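About Dritwood

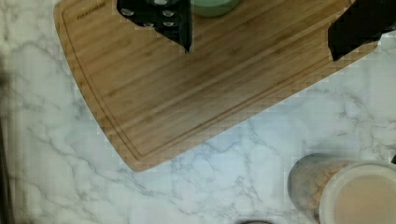

Bamboo board with juice groove, on the worktop.

Dritwood sells things for kitchens where people cook, and for a few where they mostly make toast. Sabine Ruppert started it with 2 shelves and a strong dislike of boards that let tomato run down the cupboard door. We now send out 4000 parcels a year, each packed by someone who has opinions about knives.

Boards are still what we're asked about most. Wash by hand, dry standing up, oil when it looks sorry for itself - and please, not the dishwasher. We can tell.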